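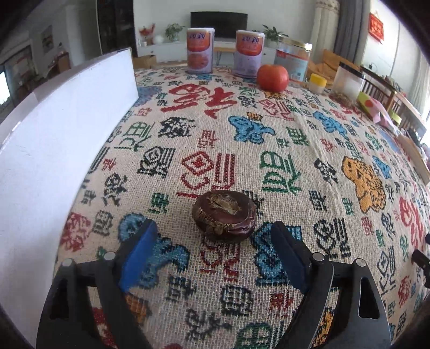
Figure 4. Dry goods on the table before sorting, with the white panel upright along the left side.

Print this page | E-mail this page

Section 3: Setting up the table and sorting dry goods

This section covers laying out the table, sorting dried items by hand and putting them away in the Floltstead pantry set. Read it through once before you open any jars. Allow a clear hour if you are doing a whole cupboard.

3.1 Before you start

You will need:
- a table you can reach across comfortably
- a cloth with some grip to it
- the white panel
- the jars and canisters you plan to fill, with their lids
- labels and a pencil
- a dry pastry brush

Note: The panel in your set may be a slightly different white from the lids. This does not affect its use.

3.2 Laying the cloth and panel

1. Wipe the table and let it dry completely.
2. Spread the cloth and pull it flat from the corners. A woven cloth holds round items better than a smooth one. A strongly patterned cloth is fine for large pieces, but put a plain tea towel over it when you are sorting seeds or anything close to the cloth in colour.
3. Stand the panel upright along one side of the table. Left-handed users may prefer it on the right.
4. Press down gently on the top edge. If the panel rocks, smooth the cloth under it and try again.

CAUTION: Do not lean jars against the panel. It is not made to take weight.

3.3 Placing the containers

1. Put cans and full jars near the far edge of the table, where you won't knock them with your sleeves.
2. Keep small containers in front of tall ones.
3. Leave the lids on until you are ready to fill.
4. Keep fresh produce out of the sorting area. A tomato can sit at the back with the cans for a short while, but move it to the kitchen before you open anything dried.
5. Leave the middle of the cloth free for the piece you are checking.

3.4 Checking dried items

Work with one piece at a time and keep the rest in a pile off to the side.

1. Place the piece in the middle of the cloth.
2. Look at the surface. Wrinkles and cracks are normal in many dried foods, and so is a paler patch on an otherwise dark skin. Fuzzy growth is not.
3. Turn it over and brush off any dust. Do not rinse.
4. Smell it. Throw it out if it smells sour or musty.
5. Press lightly with your thumb. A piece that should be firm but feels soft or damp goes in the green bin, along with anything it was stuck to.
6. Put sound pieces into the jar without squashing them.

Note: If you can't tell what something is, set it aside and check the packet. Do not store unknown items with known ones – flavours travel in a closed jar.

3.5 Filling and labelling

1. Fill to a finger's width below the rim.
2. Wipe the rim with a dry cloth.
3. Fit the lid and turn until it stops. Do not force it.
4. Write the contents and the month on the label, for example "November".
5. White powders and grains look much alike through clear plastic. Label these before you move them from the table.

CAUTION: The 1,000 mL canister is for dry goods only. Do not use it for oil, brine or hot liquid.

3.6 Replacement parts

Lids, part no. 217. White panel, part no. 451. Quote the part number when ordering from your Floltstead retailer. Lids bought separately come with the seal already fitted.

Section revised by Consuelo Requena. Checked by Marcelino Sarmiento.

Get care tips and new product news by e-mail. Sign up for the Floltstead newsletter. You can unsubscribe at any time.

Related items
Section 2: Washing and drying your jars
Section 4: Shelf layout for narrow pantries
Removing old labels and glue
Seal care and replacement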